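Why Are Wires Different Colours?

21 May 2023
By Riet De Graaf

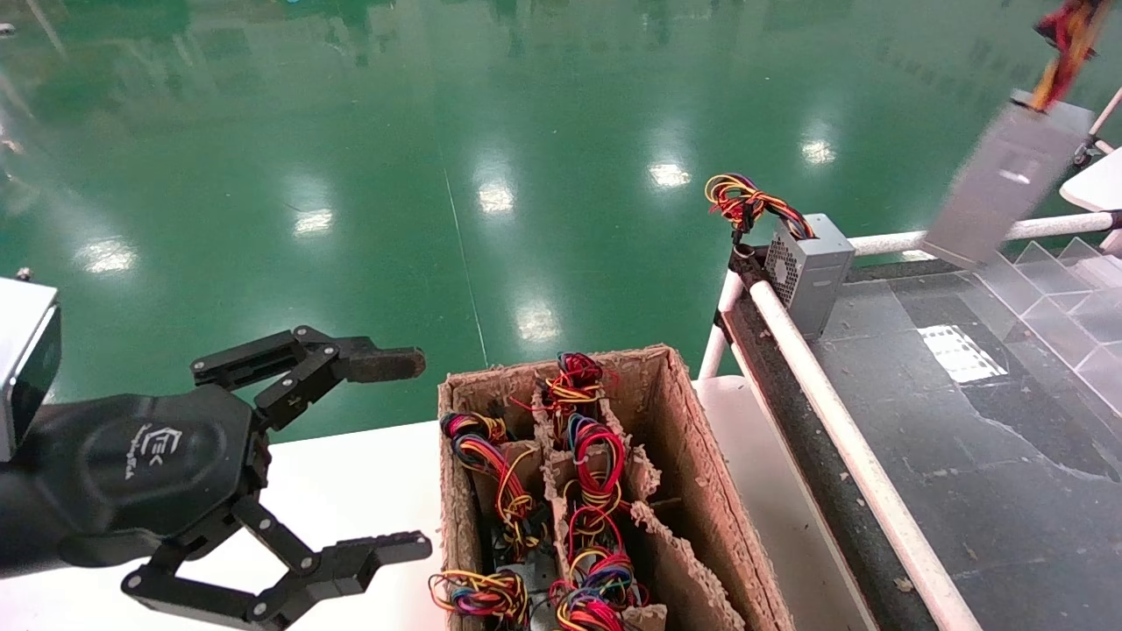 Why do wires come in so many colours?

So people can tell them apart. Inside, most wires are just plain metal, usually copper. The colour is only the plastic coat.

The coat has a big job though. Electricity flows easily through metal but hardly at all through plastic. So it stays in, and you stay safe. Clever!

Now think of a car. Loads of wires, all going somewhere. Lights, horn, wipers. If every one was black, finding the right one would take ages. Red often means plus on a battery, black often means minus. Not always tho. Different countrys have different rules.

In UK homes, new wiring has brown for live, blue for neutral, green and yellow stripes for earth. Older houses may have red and black insted.

Never poke or cut a wire. Ask a grown up.

Next one in October: magnets!

Contact Banirness Kids Pages | © Banirness | Back to top

Comments

Jacobus Venter: My daughter asked why earth gets two colours?

Riet De Graaf: Stripes are easy to spot, even if you're colour blind!

Prurnetti: more like this pls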